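Clip-lid boxes: a sceptic's gallery

I have been rude about food storage boxes on this site before, and two readers wrote in to say I was being unfair to the kind with clips. So I gave in. Over the winter I have been living with the sort of see-through box that has a separate lid and a clip on each side, and looking at other people's, and asking anyone who would sit still what they really think of theirs. The result is a short page with three pictures near the bottom. If you only want the pictures, scroll.

Start with the sales talk, which hasn't changed since my mother's day. Airtight. Stackable. Keeps food fresh for longer. Longer than what? A bowl with a plate on top? A bag with a knot in it? The leaflet that came with my set from Amance said "up to 3000 openings", and I would love to meet the person who sat there and did them. I've had one set whose clips went in the first year and another, bought at a garage in a hurry, that has outlived a marriage. Neither of them came with a leaflet that would have told me which was which.

Then there's the word "airtight" itself. I tried the only test I trust, the kitchen sink one. You put a dry sheet of kitchen paper inside, clip the lid down, hold the whole thing under the water and press. With my Amance box the paper stayed dry. With the Tremska one, which cost more, a corner went dark almost at once. I took the seal out, washed it, dried it, put it back, and the second time it held. Make of that what you like. I make of it that the seal wasn't sitting in its groove when I bought it, and that plenty of people must be storing their flour in a box that leaks without ever finding out.

Pravesh Buthelezi, who used to sell kitchen goods at Mathebula and has handled more of these than I ever will, thinks I'm looking at the wrong part. He says people worry about the seal and ought to be worrying about the hinge, the thin bit where the clip bends. His advice was to open and close a clip in the shop a few times and watch whether the bend goes white. If it does, put it back on the shelf. I did this in Lirnbridge market in February and was asked whether I was buying anything. The bend had gone white on two out of the lot. I bought neither.

Pao-chu Yen takes the other side and I should give her the space, seeing as she is one of the two who wrote in. She cooks for a big household, freezes nearly everything, and says a clip box is the only kind she can stack on its side in a chest freezer without the lid coming away. She also says, and I'm quoting her letter, "you complain about clips because you close them in the wrong order". Apparently you do opposite sides together, short ends first, then long. I had been going round in a circle like someone shutting windows. I tried her way for a fortnight. The lid does go down flatter. I still don't think that's something a customer should have to be told by post.

A few other grumbles, in no order.

Clear plastic stays clear for as long as you never put a tomato in it. After that it's a sort of pale sunset, and no amount of bicarb will shift it. I left one on the windowsill for most of a week, which is what people on forums swear by, and it came back a slightly lighter sunset.

Coloured clips. Somebody decided these should be cheerful. Pale yellow is the one I see most, and I can't fault it except that it shows every trace of curry. Grey would have been kinder.

Sizes. Amance sell theirs by a number on the base which means nothing to me. Mine says 404. It isn't the volume, I measured. It isn't the width either. When the lid cracked I tried to order another by that number and the shop sent one a finger's width too long. I have kept it, out of spite, and it now lives under a plant.

And the lids in general! You can buy as many boxes as you please, and the day will come when you have a drawer full of lids and nothing that fits any of them. I once tried writing matching letters on box and lid in marker pen. It washed off. I tried scratching them in with a pin, and that has lasted, but now every box looks as if it has been to prison.

What I will grant, through gritted teeth, is that a lid which clips on all four sides gives you something to get hold of. The press-on kind needs a thumbnail and a temper. The screw-top kind wastes the corners of the shelf. With clips you can see from across the kitchen whether the thing is shut, because an open one sticks out like an ear. That has saved me a soup or two. It hasn't saved the ceiling from the time I microwaved one with all the clips down, but I can't blame the box for that.

I have also changed my mind about the shape. I used to hold out for round ones on the grounds that they wash up more easily, and they do. But rounded corners on a rectangle get you most of the way there. A spoon reaches in, a sponge reaches in, and the box still goes against the wall of the fridge. The sharp-cornered ones I would give away tomorrow. There is a paste that forms in those corners which I don't think science has a name for.

Glass? People always ask about glass. I have some. It doesn't stain, it doesn't hold a smell, and it weighs as much as a small dog. The lids are the same plastic lids with the same clips, so everything I've said about hinges applies, and when the lid fails you are left with a very good dish and no box. Pravesh likes glass. Pravesh has strong wrists.

On price, I won't pretend I've done a survey. The dear ones feel nicer in the shop. At home, after the dishwasher has been at them, I can't tell mine apart by touch, and I did try, with a tea towel over my eyes. If you can, write in. You might be right, and I'd like to know what you're feeling for.

The pictures, then. Clear plastic and yellow trim in all three.

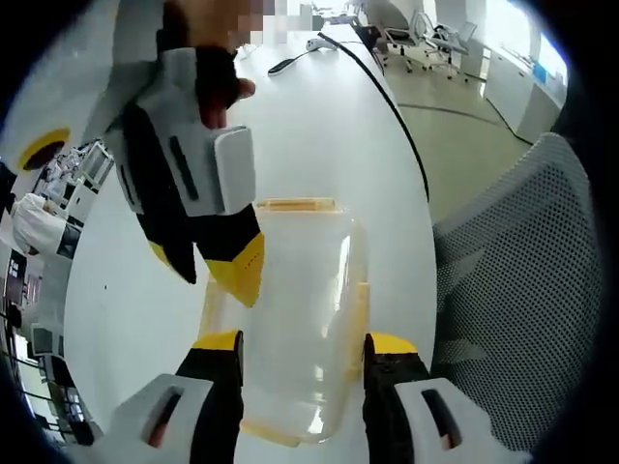 Standing upright on a white table, with the yellow along the top, down one side and round the base. The walls look more milky than clear to me, and the light catches on them.

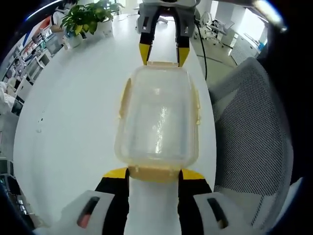 Clips sticking out on the two long sides, and held up by the ones at the short ends. I wouldn't carry my own soup that way.

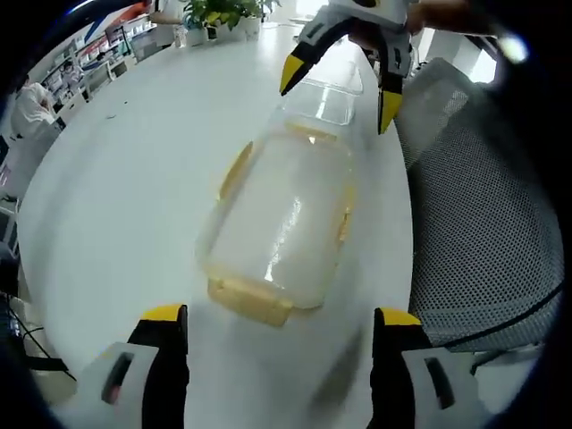

Flat on a round white table, the lid tilted up at the far end. Plants in white pots behind, which is better company than mine keeps.

A question that comes in more than any other: is it worth taking the seal out of the lid to wash it, or does that ruin it?

Take it out, every couple of weeks if the box is in regular use. Use something blunt, the handle of a teaspoon will do, and lift it from a corner without stretching it. Wash it in warm soapy water, dry the groove as well as the seal, and press it back in all the way round before you close the lid. A seal that has gone slack or has a nick in it should be replaced, if the maker will sell you one. Amance would. Tremska told me to buy a new box.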